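Florari Two-Arm Work Cell: Demonstration Visits

Last updated: October 12, 2026

The Florari is a two-arm mobile work cell for tabletop handling tasks. It is offered by Dadden to laboratories, technical colleges and small production sites that need one machine to reach, hold and move ordinary objects on surfaces of different heights. This page describes the demonstration visit that Dadden provides to prospective customers and to organizations that already operate an earlier model.

Purpose of the visit

A demonstration visit allows the customer's own staff to see the unit run before an order is placed. Visits are held at the Dadden showroom and are led by Agnes Lunde, who is responsible for customer demonstrations. The visit is free of charge. Travel and lodging are at the visitor's expense.

Each visit is limited to five persons from one organization. Larger groups may request a second session on the same day, subject to the schedule. Students are welcome when accompanied by a member of teaching staff.

What is shown

The visit has two parts. The first takes place in simulation, using the Nerkell planning software supplied with every unit. The demonstrator loads a room, places the robot at the work surfaces and runs the arms through a task while visitors follow from the robot's point of view. Visitors may ask for a task to be stopped, changed and run again at any point.

The second part takes place on the showroom floor with a physical unit. The same task is run at reduced speed, and visitors stand behind the marked line while the arms are powered. Persons with experience of powered manipulators may operate the hand controls under supervision after completing a short safety form.

Customers who wish to see their own task may send room measurements and a list of objects in advance. Files in the Shojaei exchange format can be loaded directly. Other formats are converted by Dadden staff, and additional time should be allowed for this. Confidential layouts are deleted from the showroom system at the end of the visit unless the customer asks in writing for them to be kept.

Program

A standard visit lasts three hours. It begins with a short introduction to the unit and its controls, followed by the simulated session, a break, and the session on the floor. The remaining time is reserved for questions about installation, training and service. Visitors who need only the simulated session may attend it remotely.

Standard equipment

The unit is delivered with two arms, each fitted with a two-finger parallel gripper, and one license for the Nerkell software. The catalog number for the complete set is 2245. Spare gripper fingers, the charging station and the extended service plan are ordered separately. Units supplied under the previous catalog may be brought up to the present software release, but their wrist joints are not interchangeable with current parts.

Views from the simulated session, with the grippers raised at the work surfaces:

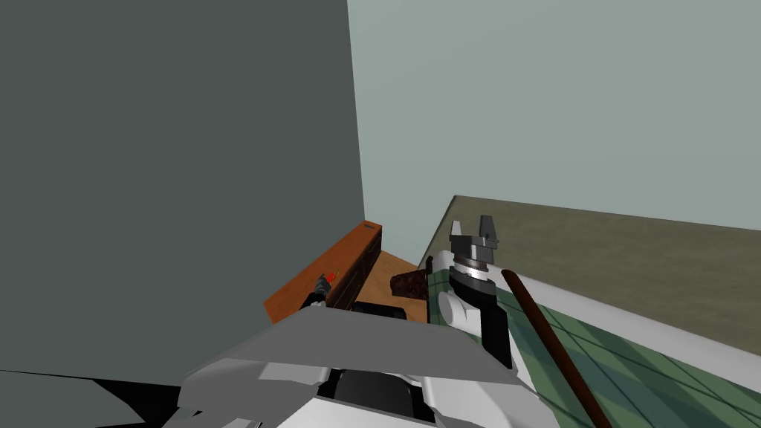
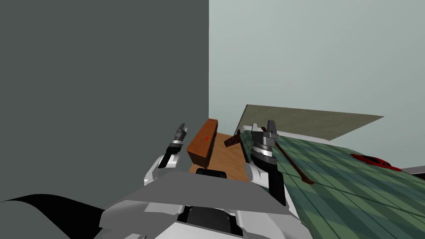 Tasks prepared in Nerkell may be saved and taken away by the visitor. A saved task can be opened on any computer that meets the published requirements, and a unit is not needed to view it. Editing requires a license. Temporary licenses are issued on request to organizations that have attended a visit and are preparing a purchase proposal.

Results obtained in simulation are intended for planning. Grip strength, surface friction and the weight of objects should be confirmed on a physical unit before a task is placed in regular use. The demonstrator will indicate which settings were assumed for the session and will provide a written list of them.

Booking

Requests should be sent to the Dadden demonstration office with the name of the organization, the number of visitors and a short statement of the intended use. Please state whether any visitor uses a wheelchair, so that the floor line can be set accordingly. Confirmation is sent in writing, together with directions and the safety form.

No visits are held in January, when the showroom is closed for maintenance. Changes to a confirmed booking should be made at least three working days in advance. Questions about a recent visit, including requests for copies of saved tasks, may be addressed to Agnes Lunde through the same office.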